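Lullwood Growers Forum > Sweet Corn > Sugar loss after picking

pronirden_flats
Second year with Brivoron on the lower plot. Picked Saturday at 6 a.m., held half the ears at kitchen temperature and half in the fridge. By evening the kitchen half tasted flat. Is this the variety or my handling?

tkaramanlidis
Handling, mostly. Sugar converts to starch after picking, and the rate climbs with temperature. Brivoron is a standard sugary type, so there is little margin.
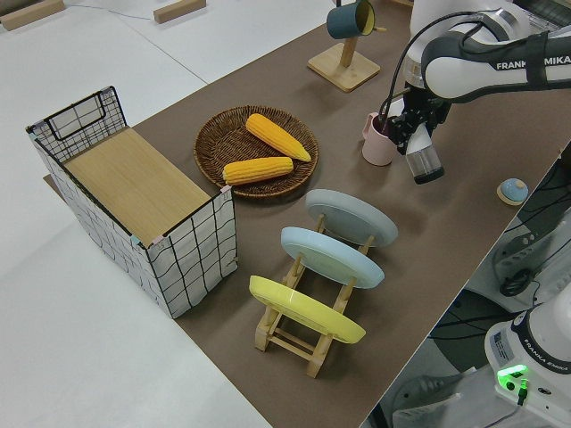

Two ears in the wicker tray.

I leave the husks on until cooking. Husked ears lose water faster, and dented kernels get mistaken for starchy ones.

mbwambo_row9
Disagree on the husks. They hold field heat. If you have no ice water, strip the outer leaves and get the ears cold first.
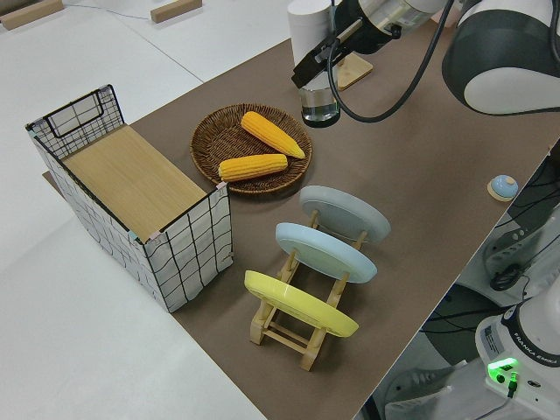 With ice water it matters less. I run 30 minutes in the tub, drain, then bag and refrigerate. Change the ice when it melts down -- a lukewarm tub does very little.

pronirden_flats
No tub here. Would picking earlier help?

tkaramanlidis
Slightly. Ears are coolest before sunrise. Check maturity too: brown silks, milky juice when you puncture a kernel. Clear juice is early, pasty juice is late.

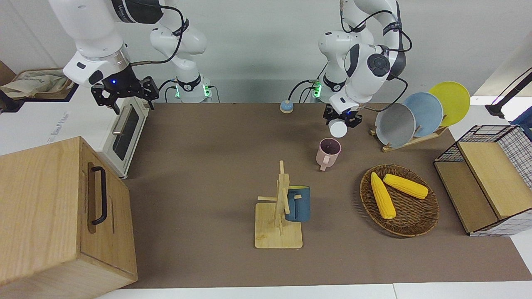

Late ears will taste flat however you cool them, so rule that out before you blame the kitchen. Open one ear from each row when you pick.

mbwambo_row9
Agreed on maturity. Still not agreed on husks.

pronirden_flats
Juice was nearly pasty on row 2, fine elsewhere. I mixed the rows, so the comparison is no good. Will repeat with the next block and keep them separate.

Theano K. (tkaramanlidis)
Label the bags by row. Same pick time for both halves.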